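Home Research Publications Opinion People Contact
Search this site Enter keywords Go

Report the Stage, Not Only the Score

Opinion
Ingrid Kowalczyk, Manipulation Software Group, Wellgate
4th March

It has become common practice to judge a learned control policy by one number. A task is run, an operator marks each run as a success or a failure, and the share of successes is printed in a table. Funding decisions and purchasing decisions are then made on the strength of that table. I wish to argue that a single rate is a poor basis for such decisions, and that the tools our field uses should make it harder to publish one without the record that stands behind it.

The objection is a practical one. An assembly task is a chain of smaller tasks. The arm must find the part, approach it, close on it, lift it, carry it, line it up and seat it. A policy that fails at the first of these and a policy that fails at the last receive the same mark. They do not have the same fault, and they should not be sent to the same engineer.

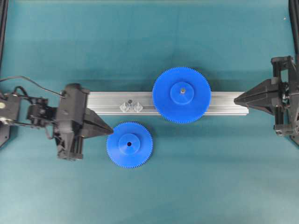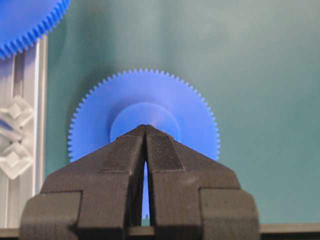 Staged evaluation, as I use the term, means that every run is logged against a fixed list of stages, and that the software records the last stage completed. My colleague Gualtiero Sanna wrote our first logger of this kind, which we call Kandix, and it has changed how our weekly reviews are held. Consider a gear assembly task with two arms and an aluminum rail. The large blue gear is on its axle, the smaller one lies on the cloth, and a short metal pin on the rail stands empty. In the wrist view, the tips of the two fingers meet near the hub of a gear and hide its lower half. A planner that relies on that view alone has to reason about a part it sees only in pieces, at the very stage where a small error in position matters most. Under a single rate, a weakness of this sort is simply averaged away. Under a staged log, it has a name and a count.

The figures from our own review illustrate the point. Over 151 logged runs of one assembly task in July, two versions of a policy finished within a few successes of each other. By the usual standard they were equal, and Marisol Ferreira, who leads planning, was prepared to keep the older version on grounds of cost. The staged log showed that the older version lost most of its failed runs at the grasp, while the newer one grasped well and lost its runs at alignment. The first fault called for more training data. The second was traced to a stale transform between the wrist camera and the arm base, and was repaired in an afternoon.

Two objections deserve a fair hearing. Ignacio Collado has argued that stages are imposed by people, and that a learned policy may solve a task in an order its designers did not expect. This is correct. A stage list should therefore allow a run to skip a stage or repeat it, and the log should say so. It is an argument for better logging software. The second objection is labor. Marking stages by hand added some 60 seconds to each run when we began. Much of that has since been removed by reading gripper width and joint torque directly, although contact between two plastic parts remains hard to detect and a person still confirms it.

I would ask three things of those who maintain evaluation tools. Stage records should be on by default. The stage list should be saved with the policy version, so that later readers know what was measured. Exported tables should carry the stage breakdown beside the total, in the same file, where it cannot easily be dropped.

Our group will publish its stage lists for 6 assembly tasks under the name Vullura, together with the logger and its file format. Comments on the draft format may be sent to Vaughn Escobedo at the Wellgate software office.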